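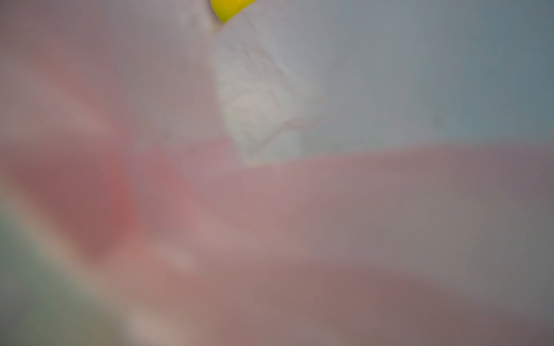 Washing machine leaves grey marks on white pillowcases

Posted in Home and Laundry

Our whites come out with faint grey streaks, mostly on pillowcases. The machine is 5 years old and we wash at 40. I've changed powder and it made no difference. Do I need a new machine?

Arkside
Probably not. It sounds like build-up behind the drum. Take the drawer out and scrub it, wipe inside the door seal, then run the hottest cotton wash with nothing in it. Do that again the next day. Also cut out fabric softener for a month, as it leaves a greasy film that holds dirt.

Flokollow
had this, was the seal. new one cost me £78 fitted

Shehu
Check you aren't overfilling. You should be able to get a hand in above the clothes. Two hot washes cleared ours, but the marks already on the sheets needed an overnight soak in oxygen bleach.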